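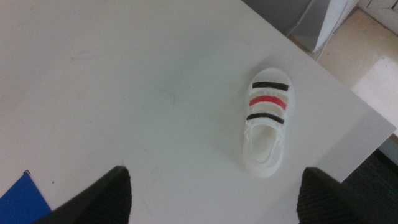 Slide 1. Small white sandal with black and red straps, on a white table.

Start with the route. Urkaritz is the upstream handoff, Mirkine is the far end, and the ring closes through the Clirnach hut. Total new build is 21 miles, all aerial except the river crossing. Say "aerial" once and define it: cable hung on existing poles.

Capacity next. We light 8 wavelengths on day one. Each anchor site gets its own port at the hut, no shared splitters. Latrice Montoya has the port map if the libraries ask.

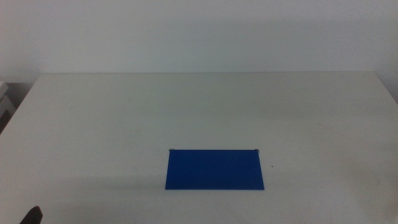
Pole work sets the schedule. Make-ready is done on the west leg and still open on the east leg, where 50 poles need a taller attachment point. Do not promise a January turn-up. The permit for the crossing is a separate item; Nektarios Konstantinidis takes that question.

Pause for questions before the cost slide.

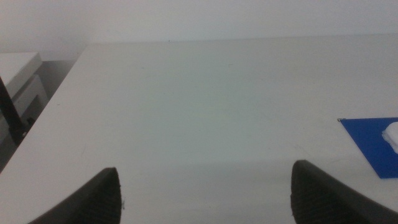 Slide 8. White tabletop, two black gripper fingers.

Costs: splice labor is quoted per closure, not per mile. The Duangkaew spur is priced as an option and is outside the base bid.

We use cookies to remember your settings. Accept | Manage preferences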